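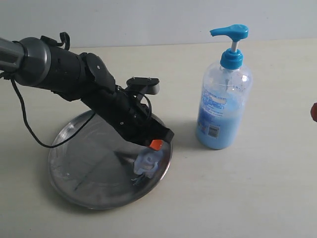 Michalis Politis once remarked to us that a table is never really cleared, only rearranged, and we have found ourselves coming back to that thought again and again while writing up the household part of our study. His point was that people put things down where the hand happens to be, and that a tray gives the hand somewhere to go.

Figure 3. A round stainless steel tray on a pale cream tabletop, with a clear pump bottle of light blue liquid standing to its right.

4.2 Trays and what gathers on them

We had expected, when we began the Bosora visits in July, that trays would mostly hold cups and food. Of the 1451 tray entries in our diaries, though, 690 had nothing to do with eating at all. They were keys, hair clips, bits of wrapping, a button waiting for its shirt — the small belongings of a day that has not quite finished. Families were wonderfully patient with us as we asked, evening after evening, what each thing was doing there and whether it had a proper home somewhere else.

The tray in Figure 3 is of the shallow kind with a raised rim, and it was this kind our households spoke of most fondly. A deep bowl swallows things, one mother in Gollov told us, and then you have to tip it all out to find your earring. A shallow tray keeps everything in sight, and the rim stops small items from wandering off across the table.

Pump bottles, on the other hand, tended to stand beside the tray. Several people explained that a bottle needs a hand on top of it and so wants a firm spot of its own, and this agrees nicely with what Krawczyk found for bathroom shelves. We return to bottles, and to the rings they leave behind, in Section 4.3.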